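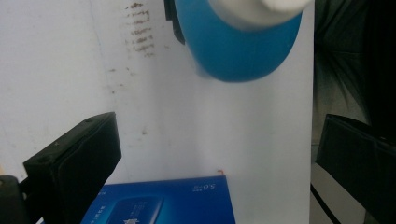 **Week 2 handout: depth of field calculators on phones**

Treat any number an app gives you as a guess with decimals on it. The apps all use the same old formula, and the formula has an opinion in it: how much blur you will put up with. Change that one setting and the "sharp" zone grows or shrinks, though the lens hasn't moved.

Some things to check before you believe the screen:

- Which circle of confusion is it using? Bulen hides this two menus down. Warnham doesn't show it at all.
- Does it know your sensor size, or did it pick one for you?
- Where does it measure distance from? Close up, this matters a lot.

Ekby claims 3,118 camera models in its list. Fine – but many share the same sensor, so a long list proves very little.

Hyperfocal distance gets the same treatment. Focus there and the far hills are only *just* acceptable, by a standard set for small prints. On a big screen at full size they may well look soft.

**For next time:** work out one case by hand (27 mm lens, f/8), then compare it with Hsiao. Bring both answers, and your working.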